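We got to the Prendberg mill open day a bit after ten, which meant the good parking was gone and we ended up on the grass verge behind the bakery with everyone else who'd slept in. Loretta Boateng had driven, so I'd had the whole trip to eat a sausage roll and read her bits off the mill's website, most of which she already knew. She did her apprenticeship in a dye house and has opinions about websites.

If you haven't been, Prendberg is a working woollen mill on the river side of town, brick at the front and corrugated iron everywhere else, with a sawtooth roof that lets in the most gorgeous light. They open it up once a year in April. You get a paper map, a sticker in your group's colour (we were orange) and a pair of foam earplugs, and you should absolutely put the earplugs in when they tell you to. I thought I'd be fine. I was not fine.

## The wool store

Our guide was Reynaldo Lumbao, who's been there 13 years and started on the night shift in carding. He took us into the wool store first, and the smell gets you before anything else does - lanolin, dust, a bit of paddock. The bales are stacked higher than I'd want to stand next to in a strong wind. He pulled a handful out of an open one and passed it along the line so we could feel the crimp, and by the time it reached me it had been through so many hands it was half felted already. My fingers were soft for the rest of the day. Loretta put some in her pocket and I pretended not to see.

There was a kid in our group who wanted to know if the sheep got cold afterwards. Reynaldo explained about shearing times and sheds and weather forecasts with complete seriousness, and the kid nodded all the way through it, and I learned a fair bit too.

## Scouring and carding

The scouring line only runs part of the week, so we walked along it while it was quiet. It's a row of long troughs with rakes that push the wool from one bath to the next, and a set of rollers between each to squeeze it out. The grease comes off and gets sold on. I asked who buys it and was told mostly hand cream people, which Loretta said she could have told me in the car.

Carding is where the earplugs come in. The big drums are covered in fine wire teeth and the wool goes in lumpy at one end and comes off the other as this floating, see-through web that you want very badly to touch. There's a yellow line painted on the floor and you stay behind it. I could have watched for an hour! We got maybe ten minutes, because the green group was stacking up behind us in the doorway and their guide had started doing the eyebrows at Reynaldo.

## The weaving shed

Okay, this was my favourite. The older looms are at the far end and they run two of them for visitors, making a plain check in grey and rust. The newer ones are quieter (quieter, mind you, still not a place for a chat) and that's where the proper orders get made. There was a blanket order on for a hotel, 400 of them, all the same oatmeal colour, and a woman going along the cloth with a little pick and a lamp looking for knots. She found one while we stood there and had it mended before I'd worked out where it was.

Amparo Bermúdez runs the design room upstairs and she came down to talk about how a pattern gets from paper onto the loom. She had a stack of old sample books with her, the kind with cloth swatches pasted in and the yarn numbers inked underneath. One of the ranges was called Filau, and it's all sea colours, mostly greens and a chalky blue. They stopped making it years back. She's trying to talk them into bringing it back and I'd like it on record that I would buy the scarf.

She also got asked the question everyone must ask, which is how long it takes to thread up a loom for a new design. It depends on the cloth. The check she was holding had more than 1000 ends in it and every one goes through its own eye, in order, and if you get one wrong you find out later and have a bad afternoon. I went home and looked at my own half-finished weaving on its tiny frame and felt quite humbled.

## Lunch, and a grumble

The food was in the yard. Two vans and a long trestle with cakes. The curry van had a queue out past the gate, so we had toasties, and they were good toasties, though at those prices they'd want to be. My one real grumble is the seating. There were a few benches by the river wall and that was it, and plenty of older visitors were eating standing up. Doğukan Özkan, who was on the front desk, wrote it down when I mentioned it on the way out, so maybe next year.

Toilets were clean. There's a ramp to the ground floor but the design room is stairs only, and it would be worth ringing ahead if that matters for you.

## The mill shop

I'd promised myself one thing. The seconds are in bins at the back and you really do have to dig. I came away with a throw for $42 that has a wonky bit along one hem (I've looked and looked and can only find it by feel) and two cones of weaving yarn I hadn't planned on. Loretta bought nothing, then went back in and bought a travel rug.

They had a mending table set up near the tills as well, where you could bring in a holey jumper and get shown how to darn it. I hadn't brought anything, which I regretted the minute I saw how neatly they were doing it. If you go next year, bring a jumper. Bring something striped if you're feeling brave, as matching the stripes across a darn is apparently a whole skill of its own and they seemed keen for a challenge.

We left at half past two with the car smelling strongly of sheep. Entry was by gold coin, parking was free, and the map says the bakery shuts at noon, but it was still open when we got back to the car and there was one vanilla slice left, so we split it. 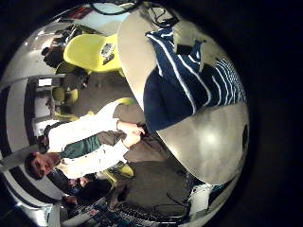 Loretta wants to do the dye house at Alvarado next, and they only take small groups, so I'll need to get onto that before winter. If anyone's been, let me know whether it's worth staying the night or if you can do it there and back in a day.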